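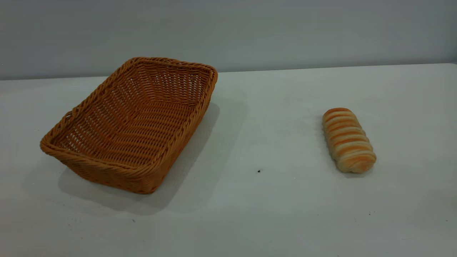
Basket and roll, not yet on speaking terms.

The Bread Basket Pages
Kitchen table gallery, Larden

Every December I promise to get out the good china and every December I end up with bread. I have grown fonder of it than the subject probably deserves.

The basket
Golden-orange weave, with a thick twisted braid running all the way round the rim. It came from the Westerberg shop in Edwood, where it was marked down to 12 pounds and sat beside a soup tureen in the shape of a cabbage. I still think about the cabbage. The corners are rounded, so it can be carried through a doorway at speed without taking anybody's hip off.

The weave
Look inside and the strands run in neat diagonal rows across the floor, then fan out near the corners. There are small gaps in the sides too. Flour finds these. Line it with a cloth if you're serving anything dusty, or own a very small brush.

The roll
One, striped, keeping its distance. My recipe makes 12 and asks for 38 minutes of kneading if you follow Folke Fjeld, who wrote it out for me on the back of a Jenidden ferry timetable. I give it ten and put the radio on. He has views about this and has shared most of them.

The table
Plain white, and a lot of it. I like a bit of bare table round bread. By lunch there will be three sorts of jam on it and a newspaper with the crossword half done in the wrong pen.

Older galleries (butter dishes, egg cups, the toast rack years) are in the side menu.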